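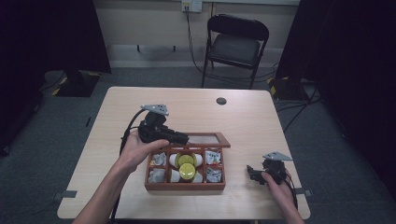 The box with its lid up, two yellow tops in the middle.

Search stories
Enter keyword
Go

The Good Box
Posted in January by the fiction desk

My aunt left me a house in Loltudstead with a roof I couldn't afford and a box I couldn't identify. The roof was explained in a surveyor's letter. For the box she had left a note, taped to the glass in the lid, that read DO NOT REARRANGE.

I carried it to the table and opened it. Two round things with yellow tops sat in the middle on a bed of white stuff, like guests of honor. The compartments on either side were full of crumpled white wrapping, with something inside or possibly just more wrapping. My aunt had once mailed me a thimble in a carton meant for boots.

I called the auction house in Turberg. The man there asked whether it was a tea box, a sewing box or a specimen box. I said it was reddish-brown.

"Does it rattle?" he asked.

I said I hadn't been raised to rattle things. He told me that a box of that type, complete, had brought 3374 at a sale in Piras. Incomplete, they went for 90. I asked what made one complete and he said, with some warmth, that the original owner generally knew.

So I sat down with it. It was four in the afternoon and I had a sandwich. I considered unwrapping one bundle, a small one on the left that wouldn't be missed, and wrapping it again afterward. But there's a way paper crumples when it has been left alone for 28 years, and I can't do it. I can barely fold a map.

By six I had lifted one bundle out. By five past I had put it back, and it stuck up a little higher than before. I pushed it down. The one beside it came up. I pushed that down as well, and one of the yellow tops tilted toward me in a manner I can only call familiar. She used to look at me like that over the gravy.

I straightened it, closed the lid and called Turberg again.

"It's complete," I said.

"You're sure?"

"Nothing's been rearranged."

He offered me 1000 sight unseen, which I thought was a lot for a man who couldn't hear it rattle. I told him I'd have to consult the family. Then I taped the note back on the glass, a bit crooked, and went to find a bucket for under the roof.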